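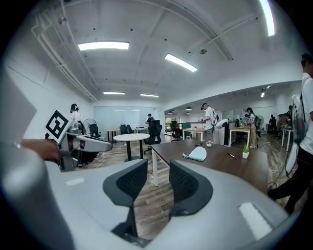
*Left unit with its marker, main room, ceiling lights on*

**Ticket 439: Flulix hand kit, left unit pose jumps, then drops out**

- Customer site: Heffernan, main room
- Supplier: Useck (trial kit)
- Recorder software: Evov
- Opened: 2023-06-08
- Priority: high, trial clock is running
- Status: see bottom

**What's wrong**

Left hand unit loses its position mid-task. In the Evov viewer the left trace goes along fine, then jumps sideways maybe a hand's width, then comes back. Sometimes doesn't come back and the recorder flags the whole episode as bad. Right unit mostly OK on the same backpack, same operator, same task.

Task is the simple one: pick up the fabric pouch, move it across the table, put it down, let go. Pens and little plant pots stay on the table as clutter. Nothing hard about it.

Started after the May update. Can't swear it's the update, we also moved tables that week.

**What we need**

Either a fix or a straight answer on whether it's the unit. We have to decide keep or return on the kit and right now I can't sign off on it. 50 episodes in the last batch and we threw out a lot of the left hand data.

---

**Log**

**Entry: restart everything**

Full power down, both hand units, pack, recorder. Came back up clean. First few episodes good, then the jump again. So no.

**Entry: swap left and right**

Swapped the units between hands. If it's a bad unit the fault should move with it. It didn't, not cleanly. Jump stayed on the left *side* most of the time, with the other unit in that hand. One bad episode on the right too. Means it's probably not the unit itself, or not only.

Note for Useck: the L and R labels are on the inside of the grip where your palm goes. Took us way too long to be sure which one we had. Put them on top of the housing please.

**Entry: lights**

Support asked about glare on the markers. Fair question, ceiling has long fluorescent panels and the tag does get tipped up toward them when you tilt your wrist. Turned off the panel over the table and ran again. Trace a bit smoother, jump still there. Wiped the tags with a dry cloth, no change. No scratches on the print that I can find.

Put the light back on, people were trying to work.

**Entry: calibration**

Reran calibration per the quick start. Step 3 in the printed card doesn't match the screen anymore. Card says hold both units together until the tone, screen says hold them apart. Went with the screen. Passed. Then tried it the card way just to see and that passed too, which doesn't fill me with confidence in the check.

Can somebody at Useck confirm which is right for the current version. If the card is out of date pull it, new operators follow the card.

**Entry: finger pads**

Side issue, logging it here so it doesn't get lost. Textured pads on the black fingers are good on fabric, the pouch doesn't slip. Pens are another story, they roll when you come in at an angle. Not part of this fault. But I'd like to know if there's a softer pad to order.

**Entry: table position**

Moved the operator to stand square to the table. Before that people were coming in from whatever side. Fewer jumps. First thing that made a real dent. Doesn't explain why though, the kit is sold as work-from-anywhere so standing square shouldn't be a requirment.

**Entry: reply from Useck, pasted in short**

> Please check that the cable has slack at full reach and is not pulling on the connector at the unit. A short drop in the link can look like a tracking jump in the viewer. Please also send the link log, not only the pose log.

Didn't know there was a link log. It's under Evov > Session > Advanced, off by default. Turned it on.

**Entry: link log**

OK this is something. Link log has gaps on the left channel and they line up with the jumps. Not every one. But the ones where the trace never comes back, all have a gap right before. So there's 2 problems I think:

- short jumps, could be marker angle
- full dropouts, link / cable

Ran nearly the whole next batch with both logs on. Same pattern. Files are in the shared folder under the ticket number.
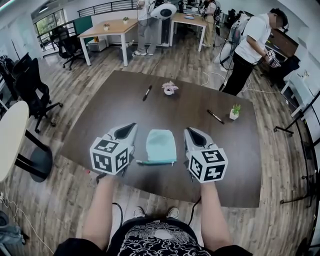
Cable routing is the weak part of this kit in my opinion, and it's where I'd spend the time next. The pack clips hold the cable at the shoulder and the hip and after that it's on its own. With both units down at the near edge of the table there's a black cable hanging from each one, and the one on the right trails off toward the floor. Every time you reach for the far side that hanging length gets lifted and the connector takes the weight. Add a table edge for it to rub on. Please tell us if there's a wrist clip or a strap we should have gotten in the box, because ours had none.

**Entry: wrist strap test**

Made our own. Hook and loop strap at the forearm, small loop of slack between strap and unit so the connector doesn't carry anything. Left side first.

Long dropouts gone on the left. Link log clean, no gaps. Short jumps still there but less.

Then took the strap off and ran again to be sure. Gaps back in the first few episodes. Strap on, clean. Good enough for me.

**Entry: connector wiggle**

With the recorder running, unit lying flat on the table, wiggled the plug by hand. Left cable: gap in the log every time I push it down. Right cable: nothing. Swapped just the cables, fault went with the cable. Now the right channel has gaps.

So bad left cable. And it makes sense of the earlier swap, we changed the units over but left the cables where they were. My fault, should have swapped cables day one.

**Entry: short jumps**

With the good cable on the left, worked only on the short jumps. Slow wrist roll over the table, watching the viewer. It happens when the cube turns so the tracker goes from one face to the next. Small step in the trace right at the changeover. Same on both hands if you go slow enough to see it.

Asked Useck if the cube needs its own calibration separate from the units. Answer: yes, there's a cube offset file, and the May update resets it to default. That would've been nice in the release notes.

Reloaded the offset files off the stick that came in the box. Step is tiny now. Can't see it at normal speed. Also tried standing off to the side of the table again, not square. Fine.

---

**Where it stands**

Cause 1: worn or bad left cable, drops the link when it's pulled down.
Cause 2: cube offset files wiped by update.

Done here:

- [x] offset files reloaded, both units
- [x] forearm strap on both sides
- [x] link log left on for all sessions
- [x] bad cable taped and tagged, out of use
- [ ] spare cable from Useck (borrowing one off the other trial kit til then)

Still want from Useck:

- [ ] replacement cable, under the trial terms, no charge
- [ ] proper strain relief or a clip, or at least a part number
- [ ] corrected quick start card
- [ ] update that keeps the offset files, or a warning on screen before it wipes them
- [ ] labels moved to where you can read them

**On keep or return**

For Heffernan: leaning keep. Units themselves are solid, light enough, operators like them more than the last ones. Software is fussy and the cable is a cheap part on a kit that isn't cheap. I'd sign if Useck puts the strain relief in writing. Need one more clean batch first, strap on, own cable and not the borrowed one.

Status changed to: waiting on supplier. Don't close it when the cable ships, close it after the batch.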